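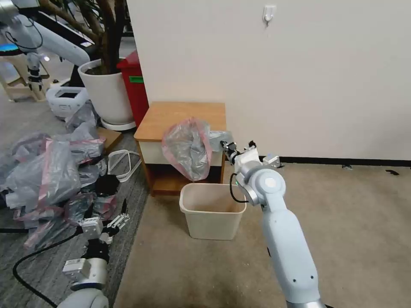
ゴミ箱の上で袋を持つ右のアーム。奥は小さな木目の棚。

ビル清掃のKallowに勤めている。担当はオフィスと宿泊フロアが入った建物の3フロアで、ゴミ箱は全部で184個ある。中身を回収して新しい袋をかける。これを毎晩やる。

9月から、この袋かけをロボットにやらせる試験が始まった。社内ではSikeroと呼んでいる。二本の白いアームの先に、物をはさむグリッパーがついている。私は週に一度、火曜の午後に試験場所に入って、現場の人間として意見を言う係になった。手当は少し出る。

袋かけは、人がやると何も考えない作業だ。束から一枚取って、口を開いて、ゴミ箱に入れて、縁に折り返す。新人でも初日の夕方にはだいたいできるようになる。ところがロボットに教えるとなると、どこを持つのか、どのくらい引っぱるのか、いちいち決めないといけない。技術側のエレニ・イオネスクさんに「口が開いたことを、どうやって確かめていますか」と聞かれて、すぐには答えられなかった。音か、指の感触か。家に帰って台所で自分の手を見ながらやってみたら、親指と人差し指をこすり合わせて、ずれたら開いたと判断していた。次の週にそれを伝えた。

薄い袋はとにかく形が決まらない。しわの寄り方は一枚ごとに違うし、透けているので縁も見えにくい。両側からはさんで広げるところが一番むずかしいらしい。エレニさんの話では、箱や瓶のように形の変わらない物とは別の種類の仕事だそうだ。見ているとつい手を出したくなるが、出すと記録がやり直しになるので、腕を組んで立っている。
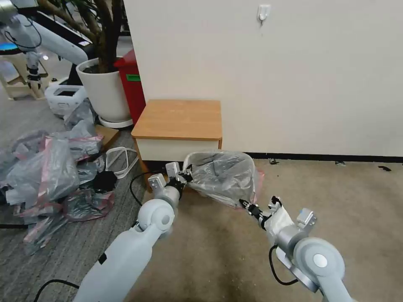 現場で変わったこと

まず、袋の種類をそろえることになった。これまではフロアごとに違う袋を使っていて、余ったら隣のフロアで借りたりしていた。今は縁に赤みのある薄い袋に統一する方向で、倉庫の棚も並べ替えた。ロボットのための変更だが、人間にとっても在庫が数えやすくなった。

次に、ゴミ箱の置き場所。机の下の奥に押しこんであるとアームが届かないので、手前に出してもらうようテナントに頼んでいる。これは評判が悪い。足に当たるという苦情が二件来た。頼みに行くのも、謝りに行くのも私たちである。この手間は試験の記録のどこにも載っていないので、先月の打ち合わせで載せてほしいと言った。

それから、時間の話が増えた。私のフロアで袋かけだけにかかる時間を測ったら、一晩で92分だった。意外に長い。この分が空いたら何をするのか、という話が当然出る。会社の説明では、窓ぎわの拭き掃除や給湯室など、いつも後回しになっている場所に回すという。人数を減らす予定はないとも言われた。紙に書いたものはまだもらっていない。

同僚の受け取り方

同じ班のオラヌット・ウォンスワンさんは、賛成でも反対でもないと言う。腰をかがめる回数が減るのはありがたい。ただ、ゴミ箱の前に行かなくなると、席の人と話すことがなくなるのが気になるそうだ。残業の人に「お疲れさま」と声をかけるだけだが、顔を覚えてもらっているおかげで、水漏れや電球切れを早めに教えてもらえる。これは私も同じように感じている。

夜勤の若い人たちはもっとあっさりしていて、早く本番で使わせてほしいという。ロボットの面倒を見る係になれば時給が上がるのか、という質問も出た。会社の返事は「検討する」だった。

私自身は、当分は人と半々になると思っている。試験場所のゴミ箱は四角くて口が少し広がった、扱いやすい形のものだ。実際のフロアには丸いのも、ふた付きのもある。そういうものまで全部任せるには時間がかかるだろう。
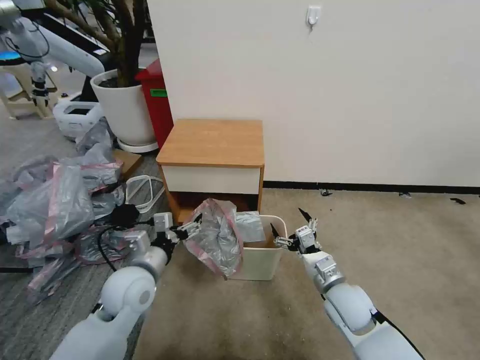
それに、袋は口を下に向ければ入るわけではない。底まで落として空気を抜かないと、紙を捨てたときに袋ごと沈む。私は手の甲で内側を一周押さえている。この動きもエレニさんに見せたら、横からと上からと、何度もやらされた。自分の手の動きをあれほどじっくり見られたのは、入社以来はじめてだった。

次の火曜は、二重に袋をかける場合の手順を見せることになっている。給湯室の生ゴミ用で、うちの班ではオラヌットさんが一番速い。本人に頼んだら、勤務時間に数えてもらえるなら行くとのことだったので、いま上に確認している。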